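About Sterkum

Sterkum is an independent test and advisory firm for robotic handling equipment. The company compares grippers, arms, cameras and controllers on behalf of manufacturers, warehouse operators and research groups, and reports the results in a form that engineering and purchasing staff can both use. Our offices and main laboratory are in Stistbridge.

The firm was founded by Shuzhen Jin, who remains its director. Before that she spent many years on the buying side of automation projects, where she found that two data sheets could rarely be read against each other. One maker would state grip force at the fingertip, another at the motor. One would give cycle time with the hand empty, another with a part in place. Sterkum began as an effort to measure such things the same way each time, and that is still the greater part of our work.

What We Do

Clients come to us with a task and, in most cases, a short list of equipment. We agree on the objects to be handled, the surroundings in which the work will be done and the points on which the candidates will be judged. Each candidate is then tried under the same conditions, with the same start positions and the same stopping rules. Where a product needs special settings to perform well, those settings are recorded and printed in the report.

A comparison of two-finger grippers usually begins in simulation. The rendered room allows our engineers to check reach, finger clearance and camera placement before any hardware is mounted, and to repeat an approach from many angles at little cost. Household settings are used for much of this work, as furniture and handles leave a gripper far less space than an open bench does. Mingxuan Liang, head of simulation, is responsible for the models and for the yearly check of those models against measured results.

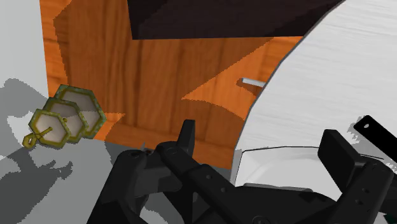
Simulation and Virtual Trials

A gripper with open fingers takes up more space than its drawings suggest. Close to a cabinet front, the outer links and the housing behind them may reach a surface well before the fingertips do. Our virtual trials record the position of every part of the hand throughout an approach, along with the view available to each camera. Small objects lying near the foot of a cabinet are a regular part of the set, and so are short metal handles.

A standard simulated comparison consists of 3,000 approaches for each gripper. The starting pose, the lighting and the placement of objects are varied according to a fixed list, which is supplied to the client in full. Results from simulation are always labeled as such and are never combined with laboratory results in a single score.

Rendered shadows and surfaces differ from real ones, and camera trials are affected by this more than gripper trials are. For that reason we use virtual camera studies to compare mounting positions only. Questions of exposure, focus and depth accuracy are settled in the laboratory.

Laboratory Trials

The Stistbridge laboratory holds test stations for arms with a reach of up to 50 inches. Candidates that pass the virtual stage are mounted on the same arm wherever their flanges allow, and are run by the same controller. If an adapter plate is needed, its weight and thickness are stated in the report - small differences of this kind have changed the order of a ranking more than once.

Our object library now contains 1,685 items, each weighed, measured and cataloged. It covers packaged goods, kitchen articles, hand tools, fasteners, printed matter and soft items such as gloves and cloth. Clients may borrow from the library for their own trials or ask that their products be added to it.

The Grarkico Method

Reports are prepared under the Grarkico method, a written procedure developed in-house and revised each June. It sets out how a successful grasp is defined, how long an object must be held and when an attempt is to be stopped. The current edition has 86 pages and is available on request. Comments from equipment makers are accepted throughout the year, and those that lead to a change are credited in the next edition.

Independence

Sterkum does not sell robots, grippers or cameras and accepts no commission from those who do. Equipment lent for testing is returned when the report is issued. Makers may review the factual description of their own product before release, but they do not see scores in advance.

Training and Visits

The Dai program offers short courses for engineers who wish to run comparisons at their own sites. Instruction covers test planning, simulation setup, controller settings and report writing. Visits to the laboratory can be arranged in writing through the Stistbridge office.

Page last reviewed Thursday, December 10, 2020.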